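About Sostitz

We teach robots small jobs by doing the small jobs ourselves, many times over, with a gripper in each hand. That is the whole company. If you came here looking for a page about the future of work, plenty of other firms have written one and some of them have very nice fonts.

Sostitz was started by Zainab Olaniyan and Antigoni Stefanou, who met while working on a remote-controlled arm called Stumby. Stumby could be driven from a desk two rooms away and, on a good day, could put a cup on a shelf. On film it looked wonderful. The film left out the person at the desk, who was sweating. Both founders came away thinking that too much of this field is one good take shown to people with money, and that has shaped most of what we do since.

What we do

A client tells us what they want a robot to handle. We find people who handle that sort of thing anyway, give them a pair of hand-held grippers and record them at it. The grippers open and close much as a robot's would, so whatever the person can't manage with two stiff fingers, the robot probably won't manage either. We'd like to find that out in week one.

Most of our present work is for a project we call Vunonis, and most of Vunonis is fruit. Picking it up, putting it on a plate, taking it off again. 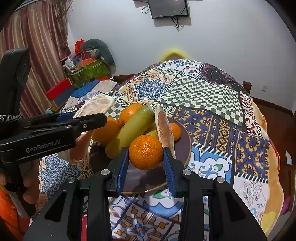 We are often asked why we don't do all this in a proper lab with a plain grey table. We have one. A robot trained only on our grey table got very good at our grey table. Move the same job into a room with patterned cloth and curtains and it lost its way, reaching for bits of the pattern as if they were food. So now we go to where people live, and we ask them not to tidy up on our account. Whether that cures the problem or just gives us a longer list of rooms the robot likes, we don't know yet. Antigoni thinks the first, Zainab the second.

What we count, and what we don't

Vunonis has 3167 recorded goes at the time of writing. Please don't be too impressed. We threw out 872 others, mostly because the person hurried, or dropped something and then picked it up in a way no robot should copy. We keep the honest fumbles, where somebody misses, slows down and tries again, as those seem to teach more than the smooth ones. "Seem" is as far as we'll go.

We don't publish a success rate. Every rate we've ever been shown depended on who set out the objects, and when it's our own rate, we set out the objects. A client who wants a number is welcome to visit on a Tuesday with a bag of their own shopping and work it out for themselves. Three have done so. One of them signed.

By hand or by remote?

We do both and we have our doubts about both. Remote control uses the real robot, so nothing gets lost between the person's arm and the machine's. It is also slow and tiring, and people driving a robot start to move like one. Working by hand is quicker and looks far more natural, but a wrist can do things that our clients' arms can't, and some of those lovely natural moves have to be binned later. For fruit we go by hand. Round things roll, long things catch on each other, and you want somebody who can feel that happening through the grip.
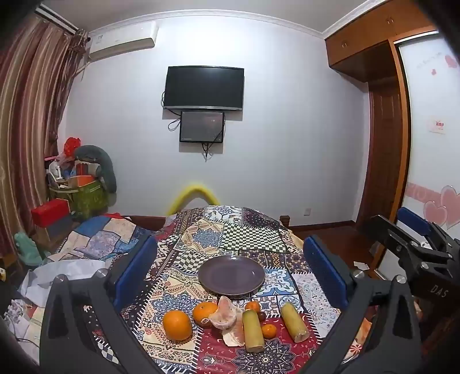
Who we work with

Our longest-standing partner is Aliyu, a small workshop that builds arms for kitchens and care homes. They have sent back our work twice and were right once. We also take on short jobs for firms that want to know if a task can be taught at all. The answer is quite often no, or no for that money, and we charge the same for it.

The people who hold the grippers are paid by the hour. We tried paying per recording for some 40 days and the recordings got shorter and worse. Nobody works a stretch longer than 50 minutes without a break.

Working here

We hire in April, and now and then outside it. No robotics background is needed for recording work. Patience is, along with a fair tolerance for being told to put the same orange down again. For engineering jobs, please send us something you built that didn't work and a page on why. We read those first, and sometimes we don't get any further.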